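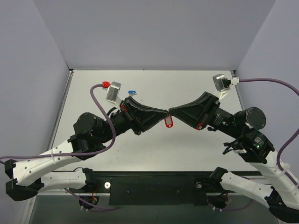
Efa Owen
Building a two-armed robot in a shared workshop

Wednesday, March 30, 2022

Key tags today! Red one is up at the grippers, blue one is waiting its turn farther back on the table. I've been looking forward to this all week.

2/ Both purple camera cables are now zip-tied to the white forearm links. Took me 4 tries to get the slack right - too tight and the wrist tugs, too loose and it catches on everything.

3/ Bilero (yes, the arms have one name between them) has been on my bench since October and I still grin when I switch it on.

4/ Next up are the loose black wires on the right arm. If you have a favorite sleeve for thin wires, please tell me!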